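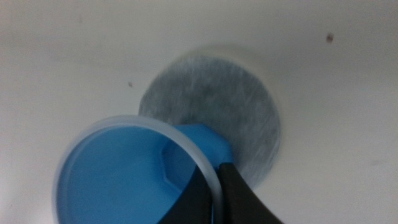 *A blue plastic cup against an off-white surface, near a round gray disc.*

Zulema Navarrete keeps her small plastic parts in bread pans. She has 49 of the pans, stacked on shelves along the back wall of her repair shop in Stumorville, and each one has a strip of masking tape with a word on it. Caps. Rims. Feet. One says Ask Ulloa, after the supplier across the river who used to sell her gaskets by the pound.

Most of what comes in is cheap to replace. A new cup for a countertop dispenser costs less than lunch, if the company still makes it. Often the company doesn't. Jirkholm dropped its whole line of kitchen dispensers a few years ago, and Navarrete bought what was left in the Gullano warehouse, some 4000 pieces in unmarked bags. Sorting them took her from February until the end of summer.

"People throw out the machine over the cup," she says. "The cup is 100 percent of the problem, and it weighs nothing."

She sorts by shape first and color second. Color fades in a window, and two blues that started out the same can look like different products after a year. Six-sided parts get their own pan. So do the round pads, which she stores flat between sheets of wax paper.

Customers pay $25 for a basic repair, parts included. She opens at 10 in the morning and closes when the bench is clear. The pans marked Lids are full at the moment, and she is looking for more shelves.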